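Sorting Bench Operator (we'll train you)
Curel, Produce Packing
Posted August 5, 2024
Full time, days, on site

Hi there! I run the packing floor at Curel, and I get to write our job ads myself, which is why this one sounds like me and goes on a bit. If you want the short version, scroll down to "The boring but important stuff." If you want to know what you'd be doing all day and who with (or with what), keep reading.

We pack mixed produce boxes for offices, small restaurants and a couple of school kitchens. A customer orders, the order turns into a ticket, and somebody has to get the right peppers and onions and lemons into the right bin so it can be boxed. For years that somebody was a person standing at a table for a whole shift, picking up one thing after another. I did it myself when I started and I can tell you that by Thursday your shoulders know all about it.

Now we're moving that picking work over to robot arms, one bench at a time. They work in pairs, a left and a right, and they run on a bench program called Grorkelex. The job I'm hiring for is the person who sets up the bench, teaches the arms, keeps an eye on them and steps in when they get stuck. And they do get stuck! Garlic is a menace. Anything small and roundish that rolls when you nudge it is a menace, come to think of it. 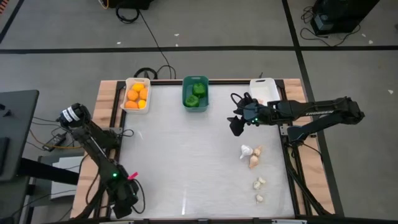

Bench work: peppers in the teal basket, garlic and other small items still out on the table.

A normal day goes something like this. You come in, check the night notes, wipe down your bench and put the baskets where the ticket says they go. You run the arms through their warm-up. Then you load the first batch of produce and start the run. While it's going you're watching for bad grabs, squashed things and anything that ends up in the wrong basket. When a grab goes wrong you hit pause, fix it, and write one line in Tagle, our logging app, saying what happened. "Dropped garlic, left side" is a perfectly good entry. I've read thousands of these and I love the short ones.

About half of your week is teaching. You move the arms yourself through a pick, over and over, with the item lying a little differently each time, and those recordings go into the next update. Our newest batch had 3589 recorded picks in it, all done by people on this floor, and you can really tell which of them were done by patient people. This is the part of the job I'd ask you to think hard about before applying. Some folks find it soothing (I do, put a podcast on and I'm happy). Others are climbing the walls after an hour. Either is fine, but it's better to know now.

You should also know what the arms have changed for the people already here, because you'll hear it at lunch anyway.

There are 63 of us on the floor, and when the first bench went in last November, people were worried. I was too. The company put in writing that no current packer would be let go because of the benches, and that has held so far. What has changed is who does what. Several packers moved over to bench work, a few went to receiving, and some told me flat out that they'd like to keep packing by hand, thank you very much, so they do. We still need hand packing for anything soft. I wouldn't trust a gripper with a ripe peach and neither would you.

The good part is that people go home less sore. You still lift, but the endless reach and grab is mostly gone for bench operators. The less good part is that the work is quieter. Hand packing was sociable, four or five people around one table, gossiping. At the bench it can be just you and a machine for long stretches, and a couple of people who moved over missed the company and moved back. We've since put the benches closer together and switched to a rotation so that you spend one day a week on the hand line. It's helped. I wouldn't say we've got it completely figured out.

The other thing is pace. A bench on a good day is slower than a fast packer. Please don't come in thinking you have to race it, or make it race. Nobody gets a talking-to because their bench had a slow morning. We look at how many boxes come back with mistakes, and that's what we talk about at the weekly meeting.

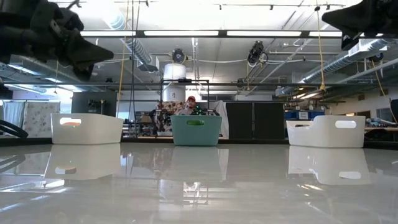 I get asked a lot if you need a technical background. You don't! Our operators have come from kitchens, a garden center, a bank and one very organized school office. We teach you the software from scratch. What I can't teach in a few weeks is noticing things, so that's what I look for. If you're the kind of person who sees that a bin is an inch off from where it was yesterday and it bugs you, we'll get along great.

What I'm hoping you have:

You can stand for a good part of the day (there are stools, use them).
You can lift a full produce crate, with help if it's a big one.
You're comfortable using a tablet.
You can read and write enough English to follow a ticket and leave a clear note.
You'll speak up when something looks wrong, even if a supervisor set it up. Even if I set it up. Especially then.

Nice if you have it, no problem if you don't: any time spent in produce, a warehouse or a commercial kitchen. Gaming helps more than you'd think with moving the arms. So does sewing, weirdly.

Training takes 3 weeks. In the first you're on the hand line, learning the products and how we pack. In the second you sit with an operator and do your first teaching sessions. In the third you have your own bench with someone next door to yell for. Training is paid at the full rate from day one, and if you decide afterward that bench work isn't for you, tell me and we'll look at what else is open. I won't be offended.

The safety side, quickly. Every bench has a stop button and anyone can press it for any reason, no explanation owed. Hair tied back, no dangling sleeves or lanyards. Hands stay off the table during a run, including when it's "just one pepper." You'll get a longer version of this talk on your first morning, with me doing the voices.

The boring but important stuff

Openings: 11
Hours: Monday to Friday, early or late days, swapping every two weeks. If you can only do one of them because of kids or a bus or a class, say so in your application. I can often make it work.
Pay: hourly, and the same grade as our senior packers. I'll give you the exact number on the first phone call, before you spend a morning coming in.
Benefits: health and dental after your first full month, paid vacation, and a box of produce to take home every Friday.
Where: the Sativley building, loading dock side. There's free parking, and the bus stop is right across the road.

How to apply

Send a note through the form on our jobs page, or drop off a paper one at the front desk. A resume is fine if you have one, but please don't go and write one just for me. I'd much sooner have a few lines about work you've done with your hands and something you once noticed that other people missed. It can be tiny.

I read every application myself and I'll call you either way. If we both like the sound of it, you'll come in for up to two hours, see the benches running, try moving an arm, and talk to a couple of operators without me hovering. Ask them anything, including the stuff about lunch.

We'll keep the ad up until all the spots are filled, so if you can still see it, go ahead and apply!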